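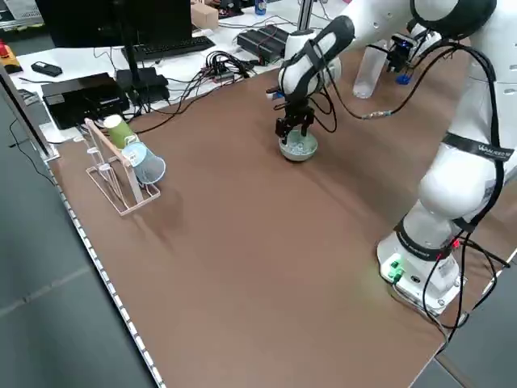 1/ Do you really need a dish rack on the table?

Everyone online says yes. I have doubts. Two cups, one light green and one light blue, and the rack still claims that whole side. A folded towel would do the same job and go in a drawer afterward.

2/ The Lirnero people sell a rack course for 47 dollars. I read the free chapter. It says "let your cups breathe." My cups have never complained.

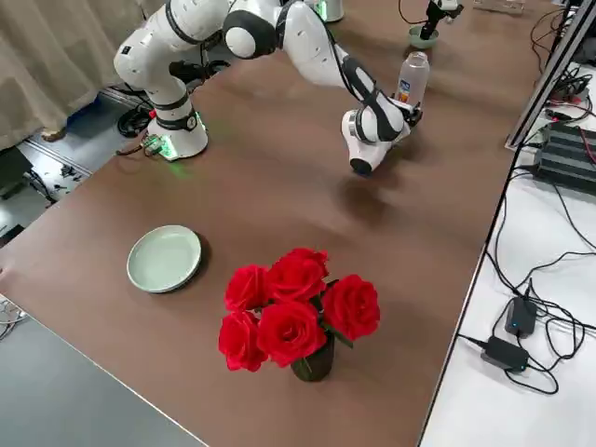 Kinga Vörös
Kitchen skeptic, Malholm

3/ Next claim: flowers make a plain table look "finished." Fine, red roses in a small dark vase are pretty. But put a pale green plate next to them and try serving dinner. You'll be moving the vase before the soup.

4/ Béla Szilágyi wrote back that I hate nice things. I like nice things. I don't like reaching around them for the water.

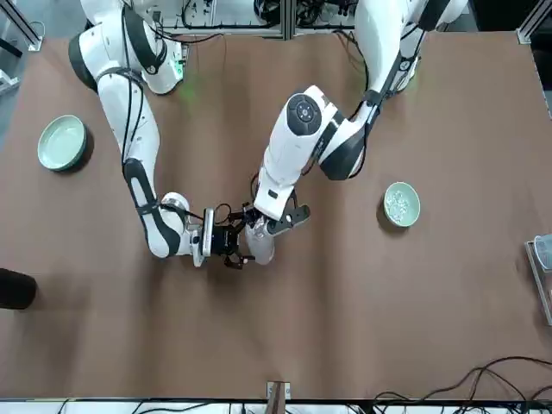 Two celadon-green bowls, big and small, on the brown cover.

5/ Matching bowls I'll allow. The cover I won't. "Wrinkle free," says every listing I looked at in December. Look at the folds in the middle and tell me again.

6/ Ironing tips welcome. No links to courses please.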